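Milard gripper kit, worth it for soft goods?

ermanno_m
Posts: 34
We have the Milard two-week trial going on our bench arm. List price for the kit is $1760 with the wrist camera and the software license for a year. My job for it is small drawstring bags, picking them up by the cord or the fabric and moving them to a bin. Has anyone here bought one after the trial? I can't get a straight answer from sales on what support costs in year two.

So far I have mostly worked on the approach. The wrist view gives me plenty of cord to aim at below the stopper. 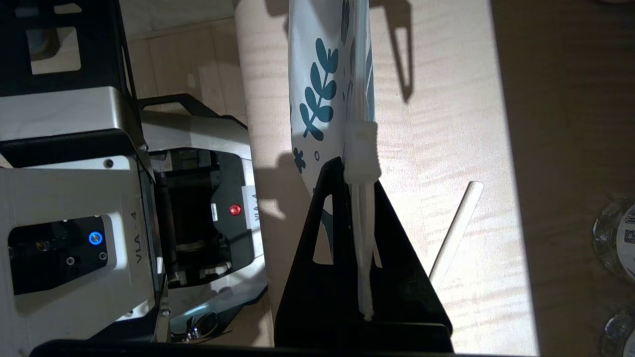 I run each setup 10 times before I change anything. Fabric grabs are fine. Cord grabs are where I lose time, and the default closing speed seems too high for it.

Ermanno Mazza

lindari_shop
Posts: 18
We bought it in February. Year two was quoted to us as a flat renewal, no per-seat fee. Get it in writing. Closing speed is under the advanced tab, and the default is set for boxes.

halilovic
I'd pass. For thin cord the stock fingers are the wrong shape and slowing them down won't fix that. We sent ours back and went with Amadi.

lindari_shop
Disagree. We do shoelaces with the stock fingers every day. Did you recalibrate after mounting?

halilovic
Twice. Laces are flat, ours was round cord. Different problem.
Mateja

ermanno_m
Mine is cord, so that worries me. Mateja, did Amadi charge you for the adapter plate?

halilovic
It came with the kit. Ask for Ania in support, she knows which plate goes with which arm.

ermanno_m
Thanks. I'll try the slower close tomorrow and post the numbers before the trial runs out.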